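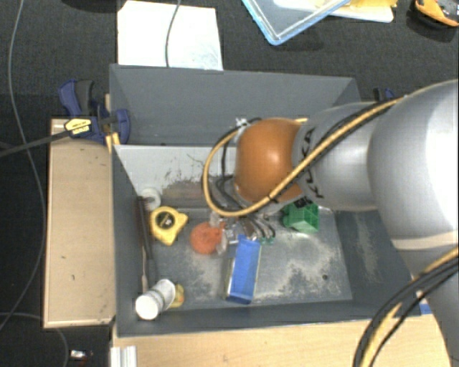
# Rovura Pick Planner

Rovura is a perception and grasp planning package for single-arm bin picking. It is developed and supported by Sarnitz and is supplied to laboratories, integrators and training institutions that need an arm to remove assorted objects from a container without a separate model for each object. The software runs on a standard Linux workstation connected to the arm controller and to one fixed depth camera.

This page describes release 4. Customers using release 3 should read the section on upgrading before installation.

## Intended use

The package is designed for bins holding objects that differ in shape, size and surface. A typical test bin contains a tape measure, a foam ball, a white cylindrical container with a cap, a small blue plastic bin and similar household or workshop articles. The objects may lie in any position and may lean against a wall of the container.

Rovura is not intended for food handling, for medical use, or for any cell in which a person works within reach of the arm while it is moving.

## How the software works

### Bin registration

Before the first pick, the operator records the position of the bin with the registration tool. The tool fits a model of the walls and floor to the depth image and stores it with the cell configuration. Sloped walls are supported. Each wall may be given its own clearance, and a raised back panel should be entered as a separate obstacle so that the forearm and wrist are checked against it during descent.

The bin must be held firmly in place. Clamps attached to the rim are acceptable if they are included in the obstacle list. If the bin is moved, registration must be repeated.

### Object separation

The perception module divides the contents of the bin into regions that are likely to be separate objects. It does not attempt to name them. Dust, scuffs and stains on the floor or walls are generally ignored, as the module gives more weight to depth than to color. Very flat objects are more difficult, and the minimum height setting may need to be lowered for them.

Clear film, foil and shiny wrappers often return incomplete depth data. Regions of this type are marked "uncertain" in the operator display. The operator may choose to have them attempted last, attempted in the normal order, or left in the bin.

### Grasp planning

For each region, the planner proposes a set of gripper positions and ranks them by expected stability, wall clearance and distance from neighboring objects. The highest-ranked grasp that can be reached safely is sent to the motion module. Small open containers are treated as a special case: the planner considers a grasp on one wall of the container as well as a grasp across its full width.

Long objects lying against a wall are usually approached at an angle. Where no approach clears the wall, the planner can request a short sideways push to bring the object toward the center. Pushing is disabled by default.

### Motion planning and cable limits

The motion module checks the complete arm against the bin, the table and any obstacle entered by the operator. Cables routed outside the arm are not detected by the camera and must be described in the configuration. The cable tool allows the installer to define a loop as a flexible volume attached at two points, and to limit wrist rotation so that the loop is not pulled tight or carried into the bin.

Installers are advised to move the wrist slowly through its full permitted range before enabling automatic operation.

## Operator display

The display shows the current depth image, the ranked grasps and the reason for any rejected grasp. A pick may be approved by hand or carried out automatically. All decisions are written to a log that can be replayed on another workstation without the arm. The log keeps the last 500 picks unless a larger limit is set.

## Requirements

| Item | Requirement |
|---|---|
| Arm | Six or seven joints, with an external position interface |
| Gripper | Two or more fingers, with a supplied or custom gripper file |
| Camera | One fixed depth camera with a clear view of the bin floor |
| Workstation | 64-bit Linux, dedicated graphics card |
| Network | Wired connection to the arm controller |

Gripper files for the Godoy range are included. A file for any other gripper can be created with the gripper editor, or ordered from Sarnitz. Orders require a dimensional drawing and are normally completed within 18 working days.

## Upgrading from release 3

Cell configurations from release 3 can be imported directly. Bin registrations cannot, and must be recorded again. Cable limits entered as fixed joint limits are retained, but they are applied in addition to any new cable volume, and installers should remove the older limits if the permitted range becomes too small.

Logs from release 3 may be opened for viewing only.

## Licensing and support

Each license covers one arm and one workstation. A second workstation may be used for log replay at no charge. Teaching licenses are available to recognized schools and colleges and include the full planner, without telephone support.

Installation training is held at the Flillthorpe office. The next course takes place in April, and places are confirmed on receipt of a signed order. Participants should bring a copy of their cell configuration if one exists.

Questions concerning gripper files, licensing or training should be addressed to Delia Iturra, Product Support, Sarnitz, Flillthorpe. Fault reports should include the replay log and the cell configuration file.

Page last revised November 16, 2018.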